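4.2 What goes into the bin, and what people say about it

The claim we set out to test is a familiar one in writing on household clutter: that a catch-all container near a door or desk helps people find small things again. Guidance of this sort is plentiful, and the evidence behind it is thin. The Prornach survey, which is often cited in its support, asked 557 householders whether they felt more organised after putting out a tray or bin. Most said they did. We see no reason to doubt that they felt so, but feeling organised and finding one's glasses are separate matters, and the survey did not ask about the second.

Our own material comes from the Skorstead inventories, in which 200 households listed the contents of one shared container on a Friday evening and again in March. The lists run to 2670 entries in all. They are uneven. Some households wrote "pens, bits" and left it there, while others gave every coin its own line. We have not tried to repair this, and readers should treat any ranking of items drawn from the lists with care.

Two things can be said with fair confidence. First, the contents were mixed from the start. Sproģis argues that containers begin with a single purpose (keys, post, spectacles) and drift towards disorder over months. In our lists the drift is hard to find, as most containers were already mixed when first recorded. Second, the households that reported the most trouble finding things did not, on the whole, have the fullest containers. They tended to have deep ones, or ones with high sides, though we did not measure depth and rely here on what people wrote in the margin.

This leaves the question of shape, which the Costance typology passes over. It sorts containers into eight types by place in the home and by owner, and says nothing of how the floor and walls are made. We think this a serious gap, though we cannot claim to have filled it.
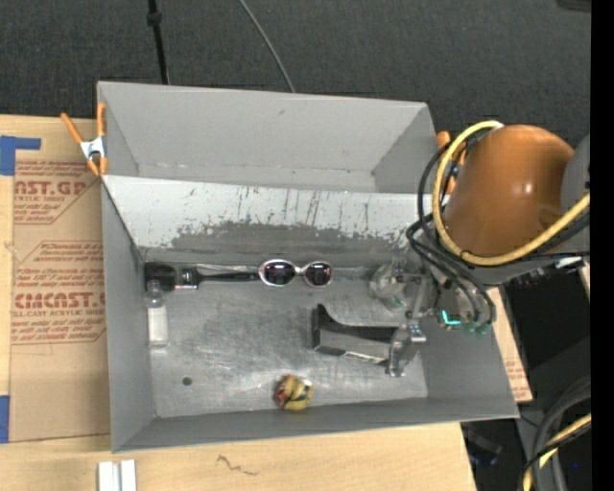

Figure 3. Small articles in a shallow sheet-metal bin with sloped sides.

Shallow containers are usually recommended on the grounds that everything in them can be seen at once. The argument is sound as far as it goes, but being seen and being known are different things. In Figure 3 the sunglasses can be named at a glance, with their dark oval lenses and long black temple arm. The dark grey block with a notched end is in plain view too, and we would still hesitate to enter it in an inventory under any name more exact than "block". The same goes for the small crumpled ball in yellow, red and brown, which one coder might list under sweets and another under toys. Disagreements of this kind were common between our coders, and they bear on the earlier literature as well – a count of "unidentified items" may say as much about the person counting as about the state of the container.

We therefore report unidentified items separately and leave them out of the comparison in the next section. Doing so weakens the apparent advantage of shallow containers, and in the smaller households removes it.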